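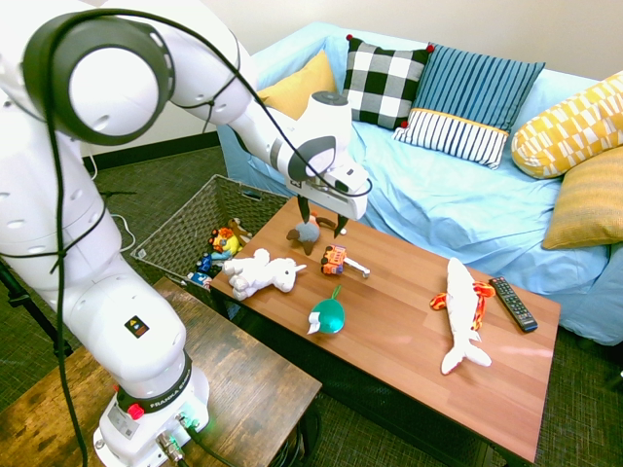
Two Winters in Stonthorpe, or How I Finally Got the Lantern Cloak

I told myself I would write this post back in March, when I still had a decent memory of the whole thing, and then of course I started another character and the weeks got away from me. So some of the early part may be a little fuzzy. I have my notebook next to me, though, and my notebook is very thorough about cloaks.

For anyone who hasn't played Barnidance, it's a slow, roomy sort of role-playing game where you walk between villages, take on odd jobs, and get pulled into fights that are mostly about footwork. I love it to pieces. I have 431 hours in it on my first save alone, and I still find doors I never opened. The gear is the part that really hooked me, because so much of it is just clothing. You don't wear a Helm of Something Terrible. You wear a felt hat that a shepherd gave you, and it happens to be very good in the rain.

The Lantern Cloak is the one I wanted from the first evening. You see it on the gatekeeper in Stonthorpe when you come up the hill, a long gray thing with little yellow stitches along the hem, and if you talk to her at night the stitches glow a bit. I thought it was the prettiest item I had ever seen in a game and I decided right then that I was going to own it, even if I had to spend the entire winter chapter carrying turnips for people. (I did spend most of the winter chapter carrying turnips for people.)

The item page on the wiki says the cloak is a reward for finishing the bell quest. I followed that advice on my first save and got a pair of gloves. Nice gloves! Warm gloves, with a good grip bonus! But gloves. I went back and read the comments under the page, and there were three different people arguing about it, one of whom was sure it had been removed in a patch and another who said you had to refuse the gloves, which the game does not let you do. I tried for a good ten minutes, just standing there pressing the back button while the bell ringer held them out at me.

What worked for me, on the second save, was this. You need to reach Stonthorpe before the first snow, and you need to have bought something, anything at all, from the weaver next to the well. I bought a button. Then leave the bell quest completely alone and go up to the Zieliński mill on the east road. There's a loom in the attic with a broken beam, and fixing it takes 20 lengths of cord, so start picking up cord early and don't sell it the way I always do. Once the loom is fixed, sleep at the mill for one night. In the morning the weaver will be downstairs, and she has a new line about the gatekeeper being her sister. I had played all those hours and never known they were sisters!

After that it's mostly walking. You carry a parcel back to the gate, you wait until dark, and the gatekeeper offers to trade her cloak for 669 coppers and the parcel. That is a lot of copper for that stage of the game. I had to sell my good boots, and I finished the winter chapter in a pair of clogs with a dodge penalty that I felt in every single fight, especially the one with the geese. Worth it, though. I would sell the boots again.

As for what the cloak does, the numbers are modest. It has a defense of 2 and a small bonus to being noticed, which sounds like a bad thing until you realize that shopkeepers count as noticing you, and they start greeting you from across the square and showing you the back shelf. The glow also lets you read the carvings in the Nimia caves without a torch, so you have both hands free down there, and if you've ever been jumped by the cave crabs with a torch in your off hand then you know why that made me so happy. I went back through all of the caves just to read the walls. There's a whole recipe for plum soup on one of them, split across several chambers. I wrote it down and I'm tempted to cook it, although one of the ingredients is lamp moss and I'm not sure what I'd use in its place. Spinach, maybe.

I haven't tested whether you can still get the cloak if you've already taken the gloves. I suspect the mill stays locked, but my old save is parked deep in the spring chapter and I don't have an earlier one to go back to. If you have a save from before the bell quest and feel like trying it, leave me a comment with what the weaver says to you, and which thing you bought from her. I'd like to know if it has to be the button.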